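Used server boards, is the "tested" sticker worth anything?
Gitgate Forums > Hardware > Buying and Selling

ironlatch
Posted June 11, 2025
I keep seeing single-socket server boards from Inard listed as "fully tested" for $83, processor not included. Fully tested how? You can't test a board without a processor in it, so somebody put one in, took it out and closed everything up again. Each of those steps is a chance to mash a pin. Has anyone bought 2 or more of these and had them all work?

herath_chelsea
I bought two. Both booted. I don't see the problem.

ironlatch
Two is not much of a sample. Did you check all eight memory slots, or did you see a boot screen and call it good? That's what I think the seller does.

herath_chelsea
I ran four sticks in each. I don't own eight. If a slot is dead I'll find out when I need it.

c_talukder
Well, that's the trouble with "tested." I pull and reseat processors on old boards most weekends and I've stopped believing the word. A board can boot with a bent pin and quietly lose a memory channel. You go in with one stick, it comes up fine, you write "working" on the box. Six months later somebody fills the other bank and starts a thread here blaming the memory.

My own order is bracket up, lever out of the way, flashlight across the socket at a low angle before anything goes near it. Then the processor goes straight down, no sliding.
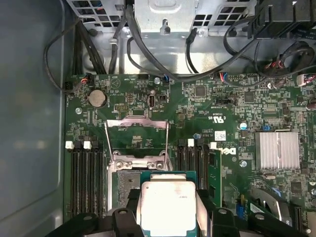 I start with one stick and move it through every slot, with a full power-down in between. It's dull and it takes most of an evening. I don't believe any shop is doing that for $83.

Iravura
Disagree on the one stick at a time. Fill the banks, look at the total, done. If the total is short, then go hunting.

c_talukder
The total only tells you the board sees the memory. I had one that reported everything and threw errors for 700 lines of log before it locked up.

Iravura
So run a memory test overnight with everything filled. Still less work than your way.

ironlatch
I could live with that. I still want the seller to say what they did. Inard's page has 3,919 reviews and the ones I read are all "arrived fast."

herath_chelsea
Mine did arrive fast.

c_talukder
Ask them for a close photo of the bare socket before you pay. If they send last year's stock photo, keep your $83.

ironlatch
Asked this morning. They replied "item is tested."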